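Agudelo abre la inscripción a sus jornadas de medicina estética

Ya está abierta la inscripción para las jornadas de noviembre de Agudelo, dirigidas a cirujanos plásticos, dermatólogos y personal de clínica. El programa incluye 19 ponencias y 7 talleres prácticos sobre valoración facial, láser y seguimiento posoperatorio. Las sesiones se celebrarán en el centro de congresos Noltby, con 200 plazas para los talleres. La edición anterior reunió a 2,867 asistentes entre la modalidad presencial y la virtual. 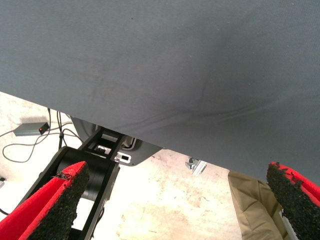
Tela gris con pliegues suaves.

Turkbridge presentará en su stand la nueva versión de Rerkanby, el programa de historia clínica fotográfica para consultas de cirugía. Quienes deseen una demostración individual pueden reservar hora en el formulario de inscripción. Giuliana Paucar, coordinadora del programa científico, recuerda que los resúmenes de casos clínicos deben enviarse en español o en inglés, con el consentimiento firmado del paciente.

Los socios con la cuota al día tienen tarifa reducida. Las plazas de taller se asignan por orden de pago y no se guardan por teléfono.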